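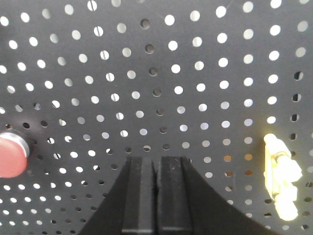 I'd been bugging Nhi Phan for a visit to Cellby since winter, and in May she finally wrote back with "come at 7, bring a sweater." So I did! The place sits behind a bakery, and the smell drifts up the stairs with you (I had already eaten, it made no difference).

There were 12 of us on the tour, mostly people from small shops wondering if any of this is for them. Nhi walked us through the pegboard station first, and that's where I could have stayed all morning. The project is called Volley. A person sits at the bench with a pair of hand controls, moves the arm toward something on the board, and the whole run gets saved — what the wrist camera saw, where the arm went, when the fingers opened or closed. Then they shift things on the board and go again. They had 2,850 saved runs when I was there, and Nhi thinks they need a lot more before the arm can be trusted with a layout it hasn't met.

I asked if holes with light coming through them bothered the camera. Michalis Makris, who was driving, laughed and said they bother him more. A board full of bright dots makes it hard to judge how close you are, so he goes by the fingertips and tries not to look at the rest.

And then he let us try it! I was terrible. My first go ended a good hand's width from where I was aiming, and I figured they'd toss it. They kept it, tagged as a miss. Sewwandi Amarasinghe does the tagging and she told me misses are useful as long as they're labeled, but the ones where someone stops halfway and wanders off are a pain. She had 21 of those from the day before and was working through them with a very large coffee.

We also got a quick look at the storage room and a long talk about cables, which I'll spare you. Parking is awful, so take the bus and get off at the stop past the bakery. Tours are free but you have to email ahead, and they only answer in the afternoon.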